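3.2 Storage, labelling and spoilage

Both sites buy practice tissue frozen and thaw it the afternoon before class. Peswood has a walk-in cool room. Totlow has an upright fridge shared with the anatomy prep area, and the door gets opened all day. Temperature logs from Totlow are patchy before January - the old logger had a flat battery and the readings from that stretch were dropped, not estimated.

Packs were logged on arrival, on thaw and on disposal. 725 packs in total across both sites. A pack counted as spoiled if the instructor on the day rejected it, for any reason (smell, colour, slime, split bag). No lab testing of rejected packs. We recognise this is a judgement call and instructors do differ, see Section 5.

Labels were the weak point. The Gruvier labels stuck fine at room temperature but lifted off damp bags, so at Totlow thaw dates were often rewritten in marker on the tray lid instead. Trays then got swapped between shelves. Where bag and lid disagreed we took the earlier date. Peswood moved to tie-on tags in the second week of term and had no further disagreements that we know of.

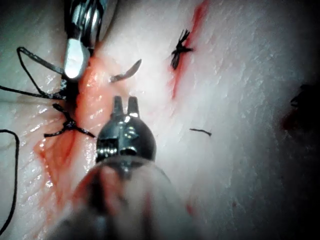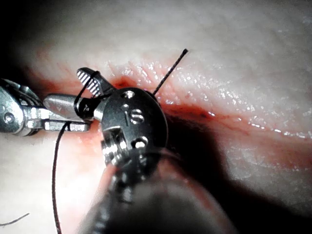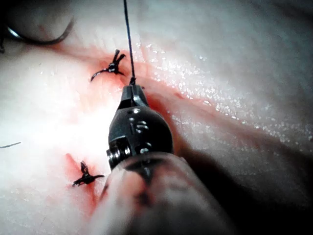
Figure 2. Instruments at close range over tissue.

Does a pack thawed for a second day of teaching have to be thrown out?

A pack can be held over for one more day if it stayed sealed and the fridge log shows no gap overnight. Opened packs go out the same evening, whatever they look like.

That rule was in place at both sites before the study but was applied unevenly. At Peswood it was written on the cool room door. At Totlow it was passed on by word of mouth, and 50 packs there have a disposal date later than the rule allows. We kept these in the main analysis and took them out in a seperate run; the ranking of spoilage causes stayed the same.

Disposal cost was charged by bin, not by weight, so half-full bins cost the same as full ones. Totlow's contractor, Chuang, added a $300 call-out for any pickup outside the regular schedule. Call-outs mostly followed a cancelled class - tissue already thawed, nobody to use it. Costs given in Canadian dollars thoughout. Freight not included, as the two sites order through different programs and Peswood's freight is bundled with other lab supplies.

Thawing in smaller lots was raised by staff at both sites. Not tested here. It would need more tray space than Totlow has, and the shared fridge would have to be dealt with first.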